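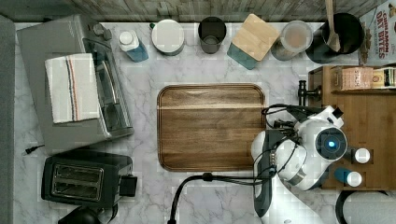
A toaster oven and a two-slot toaster on a marble countertop.

BRELUDINE AND RERILARD SIGN AGREEMENT TO REOPEN CROSS-BORDER TRADE OFFICE

Joint office to serve small exporters, students and local governments on both sides of the border

BRELUDINE – The governments of Breludine and Rerilard have signed a cooperation agreement that brings back a shared trade and consular office after a gap of 7 years, the Breludine Ministry of External Relations announced this morning.

The agreement was signed at the close of two days of talks between the foreign ministries. It sets up a single office, staffed by both governments, in the border town of Prorton. The office will open its doors in February and will handle trade paperwork, short-stay visas, student exchange applications and questions from town and county governments that want to work together.

"We are delighted to be back at the same table, and even happier to be sharing a front door," the ministry said in a statement. "People in Prorton have been asking for this office since the day the old one closed. They trade with each other, they marry each other, they cheer for each other's football teams. It was time for the two governments to catch up with them."

The former office closed when the last trade treaty ran out and the two sides could not agree on customs rules for farm goods. Since then, exporters have had to file separate forms in each capital, and families applying for visitor permits have often faced a long trip for a short interview. Under the new agreement, both can be done in one visit to Prorton.

What the agreement covers

The text runs to 38 articles and was approved by both cabinets before the signing. Its main points are as follows.

A shared customs form. Small exporters will fill out a single declaration, accepted by both customs services, for shipments of food, furniture, textiles and small household goods. The form will be available in both official languages. Larger shipments stay under the existing rules for now, and talks on those will continue in the spring.

Visas and visitor permits. Residents of the border counties will be able to apply in person at Prorton and pick up their documents there as well. Permits for family visits will be valid for a full year and for any number of crossings.

Student and apprentice exchange. The two governments will jointly fund places for 607 students and apprentices in the first school year. Places are open to technical schools as well as universities, something the school boards on both sides had pushed for. Applications will go through the schools themselves.

Local government contacts. Towns and counties may sign their own working agreements on matters such as bus routes, river management and fire service without first seeking approval from the capitals, as long as a copy is sent to the Prorton office.

Eight rounds of talks

The agreement follows 8 rounds of negotiations, the first of them held by video link. Progress was slow at first. The farm goods question came up in nearly every round, and it took a working group of veterinary and plant health officers from both countries to come up with a set of inspection rules that both sides could accept. Those rules are attached to the agreement as an annex and will be reviewed after two harvests.

Much of the later work was done with the help of the Ó Conaill Center for Dialogue, which hosted the last three rounds and provided interpreters and meeting rooms. The ministry thanks the center's staff for their patience, their good coffee and their willingness to keep the building open well past midnight on more than one occasion.

"There were evenings when we were one sentence away from a deal and could not find the sentence," the ministry's negotiating team said. "What kept everyone going was that both delegations really wanted this. You could feel it in the room, even when we disagreed – and we disagreed a lot."

The Rerilard Foreign Office also welcomed the signing. In a separate statement it called the agreement "a practical step between neighbors" and said it looked forward to further talks on energy and rail links. It added that its own staff for the Prorton office have been chosen and will begin language training shortly.

The office in Prorton

The office will be housed in the old customs building next to the bridge, which the town of Prorton has offered at a low rent. Repairs to the roof and the heating are under way. The ground floor will hold the public counters and a waiting room, with offices and a meeting room upstairs. A ramp is being added at the main entrance.

Public hours will be 8:30 a.m. to 4:30 p.m., with one late opening each week for people who cannot come during the working day. The office will be run by two co-directors, one appointed by each government, who will take turns chairing the weekly staff meeting. Names will be announced once both appointments have been confirmed.

The town is planning a public open house before the office begins regular service. Residents will be able to tour the building, meet the staff and get help with the new customs form. Local bands and school choirs from both banks of the river have been invited, and the mayor's office reports that the list is already filling up nicely.

Next steps

The agreement now goes to both parliaments for ratification. The Breludine parliament is expected to take it up in its next session, with a hearing in the external relations committee beforehand. Parts of the agreement that do not need ratification, including the opening of the office itself, will go ahead in the meantime.

The full text, the annex on farm inspections and a plain-language guide for exporters can be requested from the ministry's press office. Printed copies will be sent to town halls and public libraries in the border counties.

Questions from exporters should go to the ministry's trade desk until the Prorton office opens. Schools interested in the exchange places will receive a letter with the application forms.

Media contact:
Press Office, Ministry of External Relations, Breludine
Interview requests are taken until 5 p.m. on working days.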